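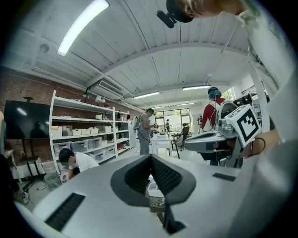
3. Materials and recording

3.1 Dwellings and households

The study covers 19 dwellings in Bullcombe, all of them rented and all with fewer than four bedrooms. Households were approached by letter through two letting agents and a parish newsletter. Those that replied were visited twice, with the second visit in November. Recruitment by letter tends to favour settled tenants, and our sample is no exception: only three households had moved in during the year before the first visit. Storage practices in newly occupied homes are therefore thinly covered, and the results should not be read as applying to them.

Floor plans were drawn by hand and later redrawn to scale. We noted fixed storage (fitted cupboards, under-stair spaces, airing cupboards) separately from furniture, following the distinction used in earlier work on rented housing. Lofts and sheds were left out. Most tenants had no access to the loft, and sheds were used in such different ways that a common record sheet could not be drawn up for them.

3.2 Definition of a loose container

We define a loose container as any open or lidded vessel that holds household goods, can be lifted by one adult, and is not part of a piece of furniture. Drawers removed from their frames and put to separate use were counted as containers. Shopping bags were counted only when the householder said that they stayed in the same place from week to week. Vessels used for cooking or serving food were left out, as were plant pots, even where these held pens or keys.

The definition leaves material and shape open. A white plastic container and a woven basket standing on a floor (Figure 1) both fall within it, provided that they are used to hold goods, although householders often spoke of the two kinds in quite different terms. Plastic containers were commonly described by their contents ("the battery box"), and baskets by their place ("the one by the stairs"). We return to this in Section 5.

Figure 1. Containers at floor level, of plastic and of woven material.

3.3 Recording procedure

Each room was recorded by two people working separately. Teresa Doherty drew up the first version of the record sheet, which gave one line to each container and had fields for material, lid, height above the floor, main contents and stated frequency of use. Dymphna Tully revised it after the first few visits, when it became clear that "main contents" was being filled in unevenly. The revised sheet asks for the largest class of goods by volume and, on a second line, anything the householder named without being prompted. Sheets from the early visits were recoded from the notes. The recoding was closed on 2022-08-27 and no entries were changed after that.

Height was recorded in four bands: floor, below the knee, between knee and shoulder, and above the shoulder. A container resting on another container was given the band of its own base, and the stack was noted in the margin. This matters for the counts in Section 4, where a stack of three boxes may span two bands. An alternative rule, in which the whole stack takes the band of the lowest box, was tried on a part of the data and gave higher floor counts, as one would expect. The ranking of rooms was the same under both rules.

Sheets were entered in Zeralora, a plain form-based database kept on a local machine. Disagreements between the two recorders were settled by going back to the notes and, where these were not enough, by asking the householder at the second visit. Most disagreements concerned lids. A tray laid over a box, for instance, was entered as a lid by one recorder and as a separate container by the other. We settled on counting such trays as lids unless they held goods of their own.

3.4 Size of the record

After recoding, the record held 114 containers. Of these, 63 stood on the floor, and the rest were spread over the other three bands, with the smallest number above the shoulder. Bedrooms and hallways accounted for most of the floor group. Kitchens had fewer loose containers than we had expected – fitted cupboards were generous in nearly all the dwellings – and bathrooms had the fewest of all.

Some 15 containers could not be assigned a main class of goods. In several of these the contents were so mixed that no class was clearly the largest, and in others the householder asked that the contents not be recorded. They are kept in the counts by height and room but dropped from the tables on contents.

3.5 Limits of the method

Two limits should be noted. First, a visit arranged in advance gives a household time to tidy, and floor containers are the easiest to move out of sight. We asked that nothing be put away, but have no means of checking this. Comparison of the two visits shows fewer floor containers at the first, which is consistent with some tidying, though the season may also play a part: boots, blankets and heaters were all more common indoors at the second visit.

Second, the stated frequency of use is weak evidence. Householders gave rounded answers ("most days", "now and again"), and members of the same household sometimes disagreed. The Brekus scale, which turns such phrases into five ordered grades, was applied to all answers for the sake of comparison with other studies. The grades are reported in Section 4 as ordered classes, and no averages are taken over them.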